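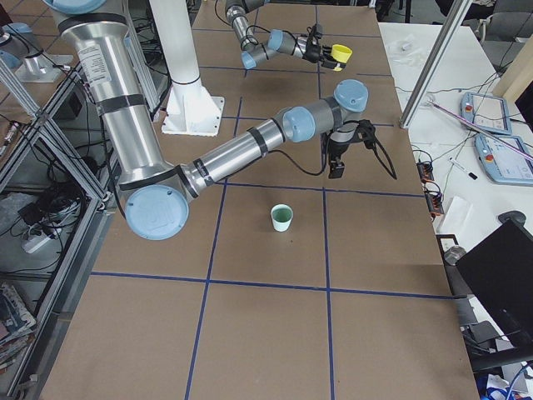
Attachment 1: the paper cup with the green liquid, standing in one of the taped squares

Ticket 37
Subject: Sernura blue tape lifting and wandering on brown table covering
Opened: 7/19/23
Product: Sernura low-tack tape, dark blue, 50 metre roll
Status: Open, waiting for customer

Hello all at Morklow,

I hope you don't mind a long message. I'll try to tell it in some sort of order.

We have a big work table at our place in Lalville which we keep covered in brown, and on top of the covering we lay out a grid in your dark blue tape so that things have a proper place to stand. A cup goes in a square, a lid goes in another, and when you come back after lunch you can see straight away whether something has been moved. It's a simple system and we're fond of it. We've done it this way since January and got through a good deal of tape, all of it Sernura, and up to now I'd have recommended it to anyone.

The trouble is with the latest roll. The ends won't stay down. I press them with my thumb, I go along again with the back of a spoon (my mother's trick for wallpaper edges, and it does work on wallpaper), and by the next morning there are little frayed bits standing up and wrinkles along the sides. The long strips are the worst. I start off straight, I really do, and somewhere past the middle the line has gone wavy, and if I lift it to lay it again it takes the top of the brown surface with it and then won't stick to that patch at all.

You'll wonder about the cup. It's the reason I'm fussing, to be fair. We use small paper cups with green liquid in them, filled well up, and if a cup is pushed over a lifted edge it can catch and tip. We had one go last week and it was all over the covering before I'd found a cloth. I've since started putting the cup in the middle of its square, well away from the lines, which helps, though it does rather limit what you can do with a square!

What I have tried so far:

Wiping the surface with a dry cloth before taping. No difference that I could see.
Warming the roll on the windowsill for an hour. Possibly a bit better, but it may have been wishful thinking.
Cutting with scissors, when before I tore it by hand. The ends are neater on the strips I cut, but they still come up.
Shorter pieces, overlapped. Straighter, but twice as many ends to lift.
Starting a second roll from the same box. Same again.

I also ought to say that we changed the covering in the spring. The old one was from Ninh and had a slight shine on one side. The new one is plainer and it creases more. I didn't think of it until I was writing this down, and now I'm wondering if I've been blaming your tape for something else.

Second photograph is the grid. The strip down the centre has some rough patches and gaps in it, and the one to the left of it leans quite badly by the time it gets to the bottom.
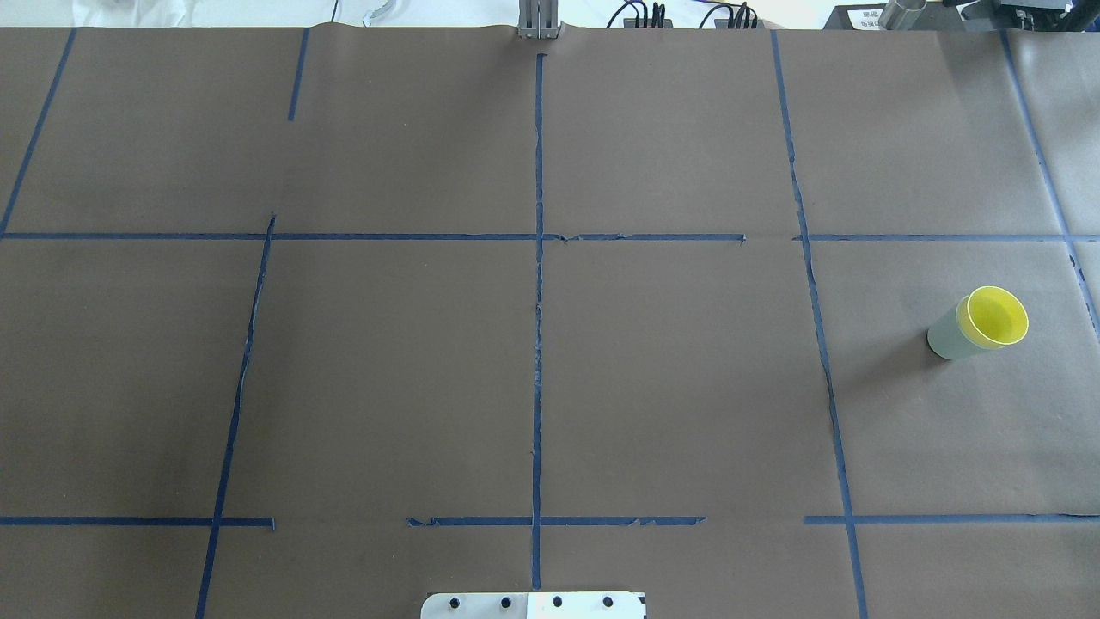
Kamol Suksawat: Thank you for such a thorough message, it saves us both a lot of going back and forth. I think you've answered a good part of it yourself in that bit about the new covering. Sernura is made to peel away easily, so on a matt, fibrous paper it grips the loose fibres on top and not much else. When you pull it up to straighten it, those fibres come too, and after that there's very little left for it to hold. Could you try one thing for me? Take a spare piece of the new covering and a spare piece of the Ninh if you still have any, put a short strip on each, and leave them for 20 hours or so. Please don't stretch the tape as you lay it. Pulling it tight off the roll is the usual cause of wavy lines, as it creeps back afterwards and wrinkles the edges. For the long runs, mark both ends in pencil, lay it down slack and press from the middle outwards. And if you can find the batch number inside the cardboard core, send me that as well.

Customer reply:

Dear Kamol, I do pull it tight! I've always pulled it tight, I thought that was how you kept it straight. I found an offcut of the Ninh behind the cupboard and both strips are down now, side by side, with a note on them so they don't get tidied away. The core says batch 17, with a letter after it that is either a B or an 8. I'll write again when I've looked at them.

Status: Open, waiting for test strips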